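Simulated Robot Cell at Riddale Returns to Service After Recalibration

December 31, 2020

The Riddale Center for Applied Automation in Wendville has completed the recalibration of Nesto, the simulated robot cell used by its manipulation program. The cell went back into service this week with a corrected arm base, a new set of contact settings for the gripper and a written schedule for its upkeep.

Nesto is a single-arm cell modeled as a furnished room. The arm stands on a dark pedestal and works over household objects set out beside it, including items on the top of a dresser.

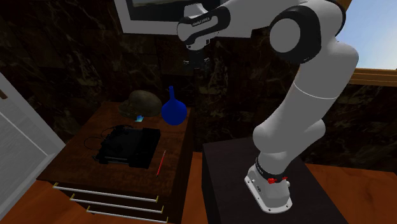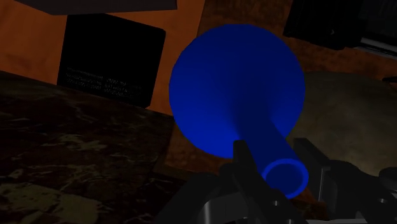

Base Position Corrected

Work on the cell began after users reported that the arm was stopping short of its targets on the side farthest from the base. Staff traced the fault to the base position stored in the cell file, which differed from the value used by the motion planner by 5 millimeters. The two values had been entered separately when the pedestal was last moved and were never compared.

Both programs now read the position from one shared file. A start-up check compares the two and will not let a session begin if they differ.

Gripper Settings Reviewed

The gripper received the most attention. Contact surfaces on its two fingers had been simplified in an earlier version of the cell to save computing time. Flat-sided items were handled without trouble under those settings, but round parts such as the spout of a funnel tended to turn between the fingers as they closed.

Koskela, the contractor that supports the center's simulation software, rebuilt the contact surfaces and reset the friction values for each object in the library. The library holds 426 objects - every one was loaded and checked for size, weight and resting position before it was released again.

Acceptance testing consisted of 1,009 grasp attempts run overnight with the new settings. Logs from the tests are stored with the cell file, and users may request copies through the program office.

Routine Upkeep

Under the new schedule, the base position, joint limits and close-range gripper view will be checked on the first working day of each month. Changes to the furniture layout must be recorded in the cell log before they are saved - this includes small shifts in the dresser or pedestal.

Projects that saved work with the earlier version may continue to open it in read-only form through the end of February. Results from the two versions should be reported separately. Users who need help moving a project to the current version should contact the Riddale program office in Wendville.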